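Call for participants: operating room staff and automated suturing

Rinetlow is looking for 15 people who work in the operating room, to take part in a study about automated suturing and daily work. We invite scrub nurses, surgical technologists, surgical assistants and residents. Experience with robotic surgery is welcome but it is not required. 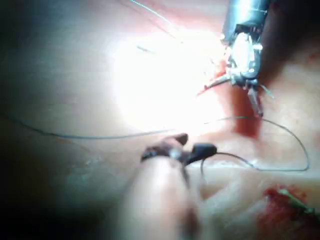 Leckie, 2026-09-18

Since August our training center in Leckie has used the Wultamine program, in which the two instrument arms place and tie simple interrupted stitches without a surgeon at the console. All the work is done on practice pads. A staff member sits beside the system, watches each stitch and can stop the arms at any moment.

For the people in the room this is a different job. Before, the assistant cut the thread, passed the needle and talked with the surgeon the whole time. Now the same person mostly watches a screen, decides if a stitch is acceptable, and takes over when the thread gets caught. Some colleagues tell us they are more tired after this than after a normal shift. Others like it, and would like to have more responsibility for it. Both groups asked us who answers for a bad knot, and we do not have a good answer yet. We want to study these questions with people who know the work from inside.
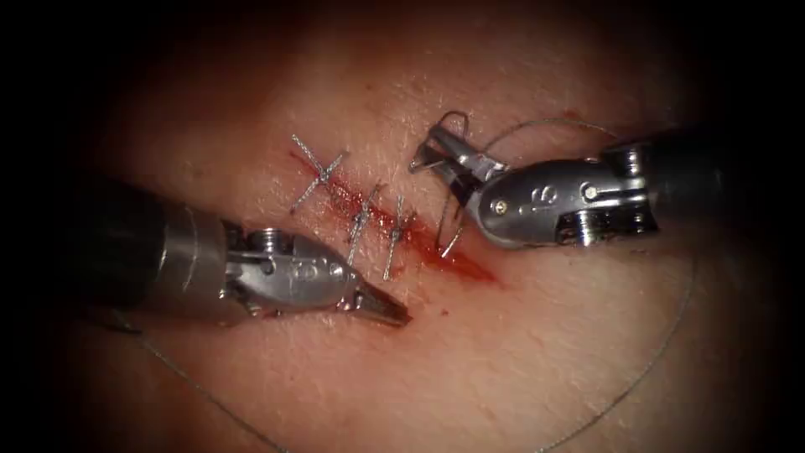
Three stitches tied, with the lower right part of the cut still open.

What you will do

You come to Leckie for two sessions of half a day. In the first session you supervise the arms during several closures, and you mark on a tablet every moment when you would want to step in. In the second session you close part of the wound yourself from the console and then give the control back. After each session there is an interview of one hour, in a small group or alone, as you prefer.

We also ask you to fill in a questionnaire with 106 short items. It can be done at home and in more than one sitting.
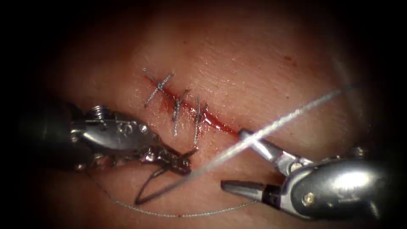 The handing over of control is the part where we most need your opinion. In the first trials our own staff did not agree on when to interrupt, and the written procedure from Fostell, our partner for work safety, says very little about it. Your comments will go into the next version of this procedure.

What we offer

- $400 for the two sessions and the questionnaire
- Travel costs by train or bus, and lunch on both days
- A certificate of participation
- A copy of the results before they are published

Your employer does not receive your individual answers. The study does not measure how good you are at suturing, and you may leave it at any time.

Requirements

- At least two years of work in an operating room
- Good understanding of spoken English
- No allergy to latex

How to apply

Write a short letter about your present work and send it to the Rinetlow study office, Room 713, Leckie, with the reference "Wultamine participants". Please say if you work night shifts, so that we can plan your sessions.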